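Household Skills Programme: autumn arrangements at Trulotcombe

Sep 30, 2025

The Household Skills Programme at the Trulotcombe Centre enters its autumn session this week. Members who attended before the summer will find the general pattern of the afternoons unchanged, with sorting and folding in the first half and putting away in the second. There are, however, some changes to the use of the tables and baskets, and all groups are asked to read this item before their next visit.

The programme was set up in April to support people who are returning to independent living after a period in hospital or in residential care. Its purpose is to give practice in ordinary tasks at an unhurried pace. Places are offered on referral from the Oakley advice desk, and there is no charge to those attending. A total of 99 people registered during the first session, and the waiting list has now been cleared.

Each working table is to be kept for one task at a time. In the first session, items waiting to be sorted were often placed on the same surface as items already folded, and a good deal of work had to be repeated. Baskets should stand at the side of the table, within reach of the person working, and the middle of the table should be left free for folding. Larger pieces, such as bath sheets and pillowcases, need the full depth of the surface and should be dealt with first.
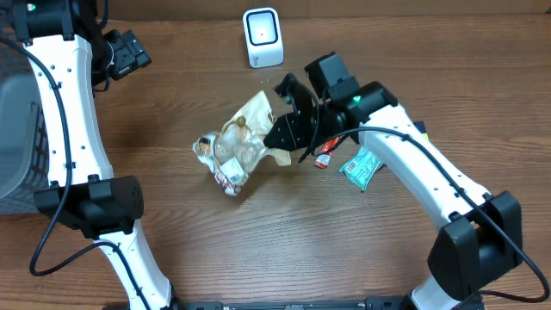 Baskets with open lattice sides are suited to dry linen and to light items such as socks, cloths and tea towels. They should not be used for anything damp, as water will pass through the openings on to the table or floor. Damp items should go into the solid tubs kept beneath the sink in the Tomer Room. Baskets are to be filled no higher than the rim, so that they may be carried safely and stacked on the shelves at the close of the afternoon.

Wooden tabletops should be wiped with a cloth that has been well wrung out, and then dried. Spray polish is not to be used, as it leaves a film which marks pale fabrics. Hot irons must be placed on the stands provided and never directly on the wood. Any scratch or rough edge should be entered in the maintenance book at reception.

The centre has placed an order with Pundov for 200 cotton labels, which will be tied to basket handles to show the contents. Until these arrive, groups may continue to use the paper tags. Members who have difficulty reading small print may ask for the large-letter set, of which 2 are held in the office.

Donations of clean towels, flannels and plain bed linen remain welcome and may be left at reception during opening hours. The centre regrets that it cannot accept duvets, pillows or curtains. Items which are too worn for folding practice will be cut down for cleaning cloths.

Enquiries about places for the present session should be made to the Oakley advice desk. Groups wishing to change their regular afternoon are asked to give two weeks' notice in writing to the Trulotcombe office.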